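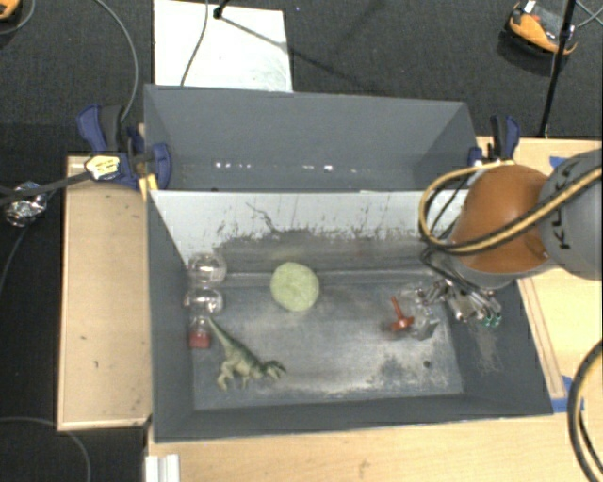

Pronero Open Top Bin, Gray

Deep rectangular bin, open top, sloped ends. For sorting tables, packing benches, toy rooms, returns desks, whatever you've got that needs to sit in one place and not roll off onto the floor.

Sold single or in pairs. Most people buy pairs. One for stuff that's waiting, one for stuff that's done.

Condition

These are USED. Please read that before ordering. Expect scuffs, scrapes, chalky white marks on the floor of the bin, scratches on the inside walls. Dark gray outside, the inside floor is more of a slate color where it's worn. If you need clean and shiny for a shop window these are the wrong bins, see the new stock page.

We wipe them out and check for cracks. We don't polish or paint.

What fits

Odd shapes mostly. Toy dinosaur, clear bottle with a red cap, round things the size of a ball, little plastic bits. It all goes in together with room left over. Flat base so bottles can lie down. High sides so round stuff stays put.

Not for liquids. Not for hot things. Don't stand on it (we've been asked).

Details

Item no. 1491
Color: gray
Top: open, no lid available
Ends: sloped
Handles: none, lift from under the rim
Stock: 53 singles left at the Lapointe warehouse, no more of this batch comming after that

Lids: again, no. The Lestov lids will not fit, the rim is a different shape. Please don't order them together, we just have to send one back.

Pairing them up

Two bins go back to back on an ordinary wooden table, long sides together. Leave a finger gap so you can get one out without dragging the other. Put felt or a mat under if you care about the tabletop, the bottoms are hard and will mark soft wood.

Cleaning

Warm water, dish soap, soft brush. Dry with a cloth. White marks are wear and wont come out, scrubbing makes it worse. Sticker residue: cooking oil, leave ten minutes, wipe.

No dishwasher. No bleach.

Shipping

Single bins go in a carton. Pairs ship nested with paper between. Orders of 60 or more used to go on a pallet but with stock where it is that's off for now.

Pick up at the Lapointe side door till 4 pm, bring your order number. Ring the bell twice, it's a long walk from the back.

Returns

30 days if cracked or the wrong item. Scratches aren't a reason for return on used bins, see Condition.

Questions we get

Can I write on it? Yes, paint marker works. Masking tape works too and peels off clean if you dont leave it for months.

Do they stack when full? No. Empty they nest.

Same bin as the blue one in the February list? Same shape, different color. Blue is sold out.

Can I pick which one I get? Not online. At the side door yes, if it's quiet.

Tradstead used equipment, bins and trays section. New stock, shelving and carts on their own pages.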